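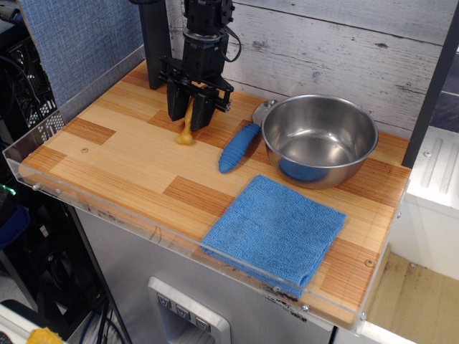 *Yellow-orange squishy toy, blue ribbed thing, steel bowl.*

## Why is the version of Ukholm on Floltetti shorter than the one I saw in the theater?

Posted 15/02/2020 in Movies & Streaming

So I saw Ukholm back in October at the Jardine, loved it, and have been bugging my sister to watch it ever since. It finally showed up on Floltetti and we sat down with it last night — and I swear there's stuff missing. The whole ferry argument is gone. The bit at the wedding where the uncle sings is there, but it cuts away way before he finishes. And the ending felt rushed, like they go straight from the phone call to the credits.

My sister thinks I'm remembering it wrong or mixing it up with the trailer. I'm not! I still have my ticket stub, and the Jardine flyer lists the running time as 211 minutes, with an intermission (I remember the intermission very well, I had nachos). On Floltetti it ends way sooner than that and there's no break at all.

Did they edit it down for streaming? Is the long one out there anywhere? I already tried logging out and switching the region in my settings and I get the same thing on the TV and on my phone.

### Reply 1 (accepted)

You're not remembering it wrong. There are 2 cuts. The long one played at festivals and then at a handful of single-screen places like yours, and the shorter one is what went to the regular multiplexes. Floltetti bought the multiplex version. I think a lot of people never knew there was another one, the poster is the same for both.

The cut is 36 minutes shorter, and the ferry scene is the biggest chunk of it. The wedding song got trimmed too. I was pretty mad about the ending, so I feel your pain there.

If you want the long one, Zolton put it out on disc. Check the back of the case before you pay, because they sell both and the covers are nearly identical. You want the one that says "festival version" in small letters under the running time. The first batch was 1000 copies and I got mine from a used record store that has a movie shelf in the back, so it's worth calling places like that. My library system has it too, under the original title, so try searching both ways.

One thing, the subtitles on the Zolton disc are a different translation. I like them less. The jokes in the kitchen land better on Floltetti. 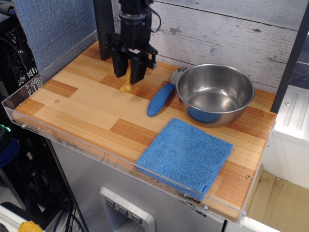
*Amber-colored squishy piece, up close to the board.*

### Reply 2

did you check if its playing at the wrong speed? my old box used to do that and everything finished early

### Reply 3

Agree with the first reply about the discs. I'd add that the Floltetti page has an "Extras" tab way down at the bottom (it only shows up in a browser for me, not in the TV app) and the ferry scene is in there as a deleted scene. The sound is a little rough and there's no music under it, but it would be enough to win the argument with your sister.

I saw the short one first and the long one later, and I kind of prefer the short one? The first hour moves a lot better. I do miss the uncle's song though. The full thing goes on forever and it's great.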